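Sock folding

Sock folding is the household practice of joining two matching socks after laundering so that they can be stored and found as a pair. Manuals treat it as a skill with correct and incorrect forms. The evidence for most of their claims is thin.

Methods

The oldest common method is the ball, in which one cuff is turned back over both socks. Critics say it ruins the elastic. The claim is repeated in nearly every tidying guide, usually without a source, and ordinary wear and hot drying are seldom ruled out. The flat fold, in thirds, is promoted as gentler. It also comes apart easily in a drawer.

Striped socks are often recommended to beginners on the grounds that the bands can be lined up. This works for a flat ankle sock. On a long knit sock with red, black and white bands, the stripes bend wherever the fabric creases and are a poor guide to where the fold should fall.

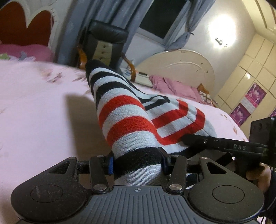 Work surface

Guides generally call for a firm, flat surface, though many people sort on the bed. The Kumora method, a home course of 10 lessons, forbids the bed entirely and gives no reason beyond "discipline." Soft knits bunch and peak when lifted by a pinch of cloth, whatever lies beneath them. 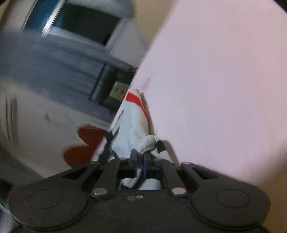 Claims of time saved should be read with similar care. The Dristmont household survey, which drew 261 replies, reported that folders spent eight fewer minutes a week looking for socks. The respondents timed themselves, and the time spent folding was left out.

See also: Laundry sorting; Odd sock; Drawer divider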